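Tema 3. Contenedores de objetos sueltos: qué echar dentro y cómo ordenarlo

Apuntes de la asignatura de Organización de Materiales, segundo cuatrimestre

Hola otra vez. Os dejo por escrito lo que vimos en clase, un poco más ordenado de como lo conté (que me fui por las ramas con lo de los cajones de la cocina, lo sé). Traedlo leído para la práctica de febrero, porque vamos a ir directos a vaciar cajas.

De qué hablamos cuando hablamos de «varios»

Todos tenemos en casa un cajón de varios. Pilas, un metro, la llave de no se sabe qué, dos gomas del pelo. En un taller, en un almacén o en un colegio pasa lo mismo pero a lo grande, y el cajón se convierte en contenedor. En los apuntes llamo «varios» a cualquier conjunto de objetos que comparten recipiente y no comparten ni uso, ni forma, ni material. Es una definición de andar por casa, pero para este tema nos sirve.

Lo contrario es el lote homogéneo: una caja de 3000 tornillos iguales. Muchísimos objetos y, sin embargo, facilísima de manejar, porque en cuanto sabes coger uno sabes coger todos. Con los varios no hay esa suerte. Cinco cosas distintas en una caja pueden dar más guerra que los tres mil tornillos, y a mí este tema me encanta precisamente por eso.

El recipiente

Empezamos siempre por la caja, que es lo que casi todo el mundo se salta. Mirad tres cosas: si está abierta por arriba, qué altura tienen las paredes y de qué color es el fondo. Un contenedor rectangular abierto deja ver casi todo de un vistazo, pero las esquinas siguen siendo traicioneras: lo que se arrima a una pared solo se puede coger por un lado. El gris metálico va bien para distinguir objetos de colores y fatal para los grises y los transparentes. Además refleja, y un reflejo en la chapa se puede confundir con un segundo objeto si uno mira deprisa. Ya veréis como a alguien le pasa en la práctica.

Los cajones Jornerby que usamos en el aula son algo más bajos, de 20 centímetros, y se pueden apilar vacíos. Llenos no los apiléis, por favor.

La forma manda más que el tamaño

Aquí viene lo que más preguntas trajo. Cuando describáis un objeto del contenedor en vuestra ficha, empezad por la forma y dejad el nombre para después. Un bloque de construcción tiene caras planas, y si queda inclinado ya no ofrece la misma cara que apoyado del todo. Un cepillo redondo de pelo es largo, con un extremo más gordo que el otro, y muchas veces queda en diagonal. Las figuritas de juguete con bultos son las peores, no tienen un lado bueno. Y luego está el cristal, o lo que parece cristal: lo transparente toma el color de lo que tiene detrás, así que buscad el borde, que suele brillar.
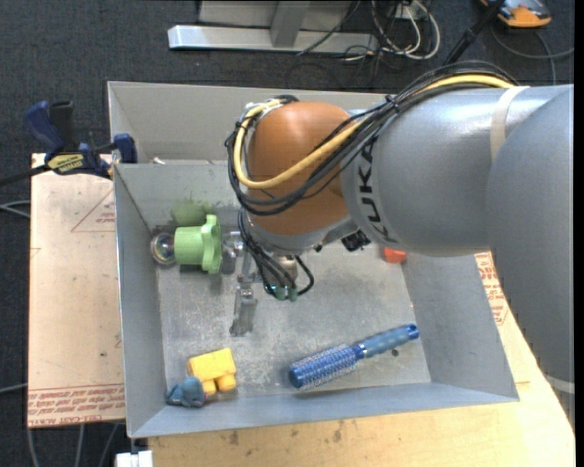
Cómo se rellena la ficha

La ficha es la de siempre, la hoja Zaltik de doble columna. A la izquierda ponéis el objeto y a la derecha, dónde está y con qué está en contacto. Para la posición usad siempre delante y detrás, izquierda y derecha, tomando como referencia el lado desde el que miráis. Nada de «por ahí, al fondo».

Con la caja de este tema, mis dos primeras líneas quedarían así:

Bloque amarillo de juguete – zona delantera izquierda, algo inclinado, dos tetones hacia delante.
Cepillo redondo azul – zona delantera derecha, en diagonal.

El resto lo hacéis vosotros. Una pista para la pieza verde tumbada del fondo: no pongáis «bote» ni «tapón» por poner algo. Si no sabéis qué es, escribid lo que veis, que es un cuerpo cilíndrico con una parte más ancha en un extremo, y seguid adelante.

El orden de vaciado

Mi regla general es sacar primero lo que no toca nada. Después, lo que se apoya en una pared, y al final las parejas que están en contacto, sobre todo si una de las dos puede rodar o romperse. En esas parejas se retira antes la pieza frágil, siempre que se pueda coger sin empujar a la otra. Si no se puede, se aparta la otra con cuidado y se vuelve a mirar la caja entera (la entera, no solo la esquina).

Para la práctica

Nos vemos en el aula 17, con la caja Lirnberg grande ya montada. La práctica lleva alrededor de 21 minutos por grupo. Traed lápiz, que el boli en esa hoja se corre una barbaridad, y la ficha de este tema rellena. De lectura tenéis el capítulo sobre clasificación por forma del manual Dubey; el de etiquetado lo dejamos para el tema 4.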